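June

Posted by the author of this blog

I went to the open day at Quintero last month. They have the long unit at the back of the Zollalstead estate, past the tyre place, and most people in town know it as the building with the blue doors. I had seen the notice up in the library and put my name down, partly out of curiosity and partly because I spent nine years working in a hotel laundry and wanted to see a machine have a go at it.

The drive from Mitlow takes me half an hour. Parking was on the grass verge and it was full by ten, so I left the car by the bus stop and walked back. They had booked 60 places for each tour and my group looked like most of those. There was tea in paper cups and a table of leaflets. We were given a sticker to wear and asked not to lean on anything.

The first part was a talk in the front office. Quintero started out making brackets and moved over to handling equipment, and for the past while they have been working on a project they call Tradow, which is meant to deal with clothes. The woman giving the talk explained that hard, square things like boxes are easy for a robot, and that cloth is hard going because it never lands the same way twice. I could have told her that. In the laundry we had a machine that would fold a flat sheet all day long, but anything with sleeves was done by hand, and it still is as far as I know.

After that we went through to the workshop in smaller groups. I was in the second one, so I had a good wait and read all the leaflets.

Folding a T-shirt

The T-shirt was the main demonstration. It was a grey one with big black lettering on it, and the work was done on a plain white table under bright lights. The arm is bigger than I had expected. From the talk I had pictured something like a desk lamp, and it is a good deal heavier than that. The business end is small, though, with two black fingers that close together and little ridges on the pads for grip.

What I noticed most was how it takes hold. A person folding a shirt uses the flat of the hand and smooths as they go. This pinches. It comes down close to the collar and nips the cloth between the two fingers, and the layers bunch up where it presses in. One of the engineers said that choosing where to pinch is most of the job. If it gets one layer when it wanted two, the fold goes wrong and everything after it goes wrong as well.

They had been at this for a long time before we saw it. The figure given was 400 practice runs on T-shirts alone, and they said they were still adding to that. I asked how long a good fold took and was told 67 seconds on the day's settings. In the laundry you would have been spoken to for taking that long, but the machine doesn't need a tea break, and they were clear that speed comes later.
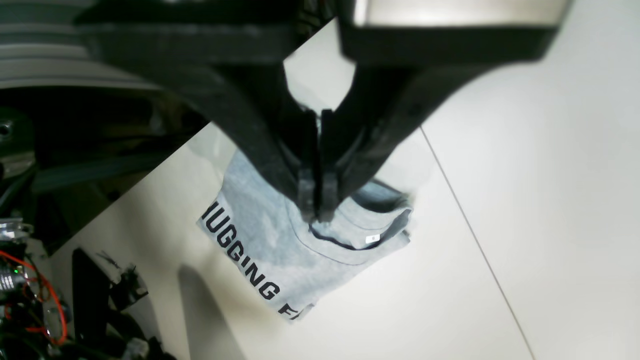 Moving on to a sweatshirt

The second demonstration was the one I enjoyed more. A sweatshirt is a different job. The knit is thicker, the cuffs and hems pull in on themselves, and when you drop one on a table it makes a heap. We were told to expect it to be slower and less tidy.

For this they talked about using two sides at once, one to pin the cloth and one to work. That is how I would do it. You hold the thing still with your left hand and find an edge with your right. The tips here were broad, padded and black, and the engineer said they had gone through several kinds of padding before settling on these. Too smooth and the cloth slides, too rough and it catches on the knit.

Somebody asked why they didn't start with everything laid out flat. The answer was that clothes out of a dryer are never laid out flat, and a machine that needs a person to spread each item first hasn't saved much work. I thought that was a fair answer. A man behind me wanted to know about fitted sheets and got a laugh, but he was told they had tried one and put it away again. 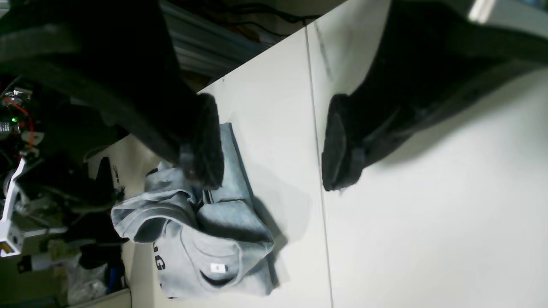
Sweatshirt on the table, with one pad holding the cloth down.

I asked about buttons and zips. Not yet, they said. Anything with a zip is on the list for next year, and they would like to get towels right first, as that is what hotels and care homes send out most of.

The cost came up, as it always does. They wouldn't give a price for the whole thing, but the table alone was 600 pounds, which surprised me for a table. Apparently it has to be very level.

We finished up back in the front office with more tea. There was a sheet to fill in with comments. I wrote that they should talk to people who have done the job, and gave my email address. I also said the workshop could do with some chairs, as we stood for the whole of it and a few of the older visitors had to go out early.

Would I have wanted one in the laundry? For towels and pillowcases, yes, if it could keep up. For shirts I would want to see it do a full trolley first, with the odd sock stuck up a sleeve, and I didn't see anything like that. I went in thinking it would be either very clever or a bit of a waste of time, and came out mainly interested in how much thought goes into picking up a corner of cloth.

They are planning another open day in the autumn. You book through the library desk, and if you are driving, go early and don't count on the verge. The café on the estate does a decent bacon roll until two.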